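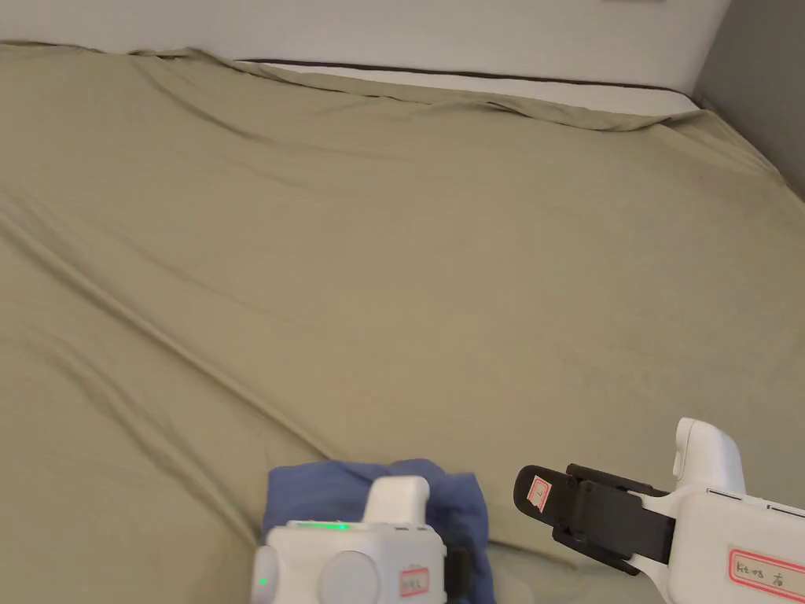 4.2 Line breaks and breath in "Wumdale"

The second half of Dragica Stan's long poem "Wumdale" is where her line endings become really exciting. Up to the ferry passage nearly every line stops at a comma or a period, and the reader gets used to resting there. Then the stops fall away. In "the bell was / never ours to ring" the break lands on the weakest word in the sentence, and the whole claim hangs on it for a moment!

Krum Babić (our second reader) marked every line ending in the 1123 lines of the Urkance edition, and his notes show how sudden the change is. Only 3 of the first 100 lines run on. After the ferry leaves, run-on lines come in long chains, some of them carrying one sentence across a whole page. Read aloud, these pages leave you short of breath, and I think Stan wants that. Her speaker is walking uphill to Rundton and talking the entire way.

Tuva Strand reads the same pages as a loss of control. Her case is strong for the quarrel with the brother, but the rhymes give me pause: they keep arriving on time, tucked inside the lines, even when the grammar has run far ahead of them.

Figure 3. Crumpled blue T-shirt on a fitted sheet.
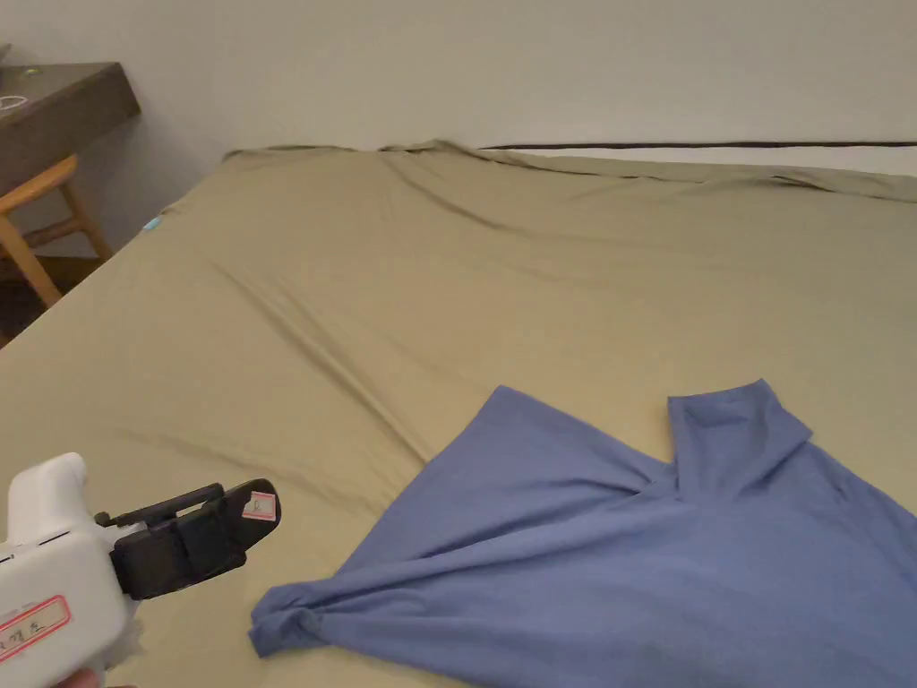

4.3 The brother's voice

The brother speaks four times, always in full rhyme, and always in lines shorter than the speaker's own.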